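When the robot hand won't let go: tips from my bench 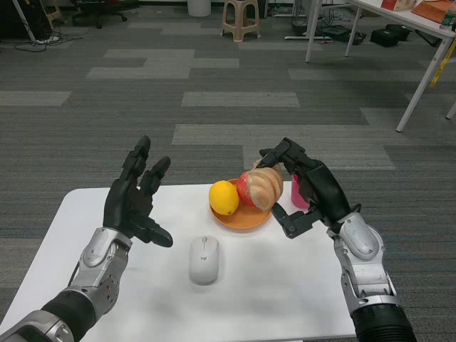
So the hand froze on Wednesday with a bread roll in it. I told it to set the roll down, got a beep, and the fingers just stayed put. I did what everybody does the first time, which was grab the roll and pull. Don't! I got crumbs in the finger joints and a pinch on my thumb that was still purple when Marjan Zarei came by to borrow my small screwdrivers.

What I do now, after way too many of these:

Hit the stop button before you reach in. Pausing the program isn't the same thing. A paused hand can still be squeezing, and it can wake up while your fingers are in there (ask me how I know).

Get an arm under the wrist first if yours goes limp when the power drops. Mine sags a good 3 inches. A folded bath towel on the table makes a nice landing spot, and I keep one on the hook by the door.

Wait a bit, then ease the fingers open one at a time, starting with the thumb. Go slow. If one feels stuck solid, leave it alone and check the manual for a release. Felicidad Ocampo forced hers and paid 89 dollars for a new tendon cable, plus shipping!

Crumbs: a soft, dry paintbrush, brushing away from the joint. No canned air, it blows everything deeper. And no oil either, whatever they say on the Brirano forum. Oil and bread flakes make a paste, and I spent a whole evening with cotton swabs getting it out.

Practice with a stale roll. Fresh crust crushes, the hand thinks it has lost its grip, and it squeezes harder. That was my whole problem, I'm pretty sure. I turned the grip setting down from 26 to 8 and it hasn't locked up since, though I've only run it a few evenings.

Oh, and move your mouse! I had been clicking with one hand and steadying things with the other, right inside the reach of both arms. Keep it on a side table with the stop button next to it.

Nisha Chaturvedi wrote to ask if rubber gloves over the fingers help with crumbs. I tried the thin kitchen kind and they bunched up at the knuckles. If you've found some that fit, send me the size.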